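Livomell Table Lamp Stem, blue-gray, replacement part
Reviewed by Lorraine Mottram, 4 October 2023

I bought this to replace the stem on a lamp that got knocked off a desk. The old one had a bend in it and the bulb leaned to one side. Livomell sells the stem separately through the Pevville store, and it came in 2 days.

Packing was fine. The box had plenty of crumpled beige paper in it and no plastic air pillows. The instructions are a single sheet and cover the whole lamp, so you have to find the part that applies to you.
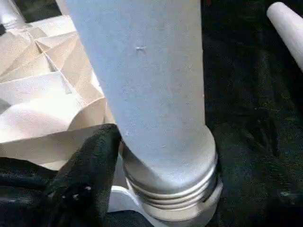
The color is a pale blue-gray with a matte finish. It matches my shade well enough, though the shade has faded a little over the years. Mine had a small mark on the upper part and a few pale flecks. I turned the mark toward the wall and left it at that. If you are fussy about finish, check yours before you throw the box out.

The silver collar at the bottom has ridges all the way around, so it is easy to grip. Mine went on without tools. Go slowly on the first turn and make sure it is straight. My first try went on crooked and I had to back it off.

It stands upright and does not wobble. I have used it every evening since September and have not had to tighten it. The price is high for one part, but a whole new lamp costs a lot more.

Four stars. I took one off for the finish.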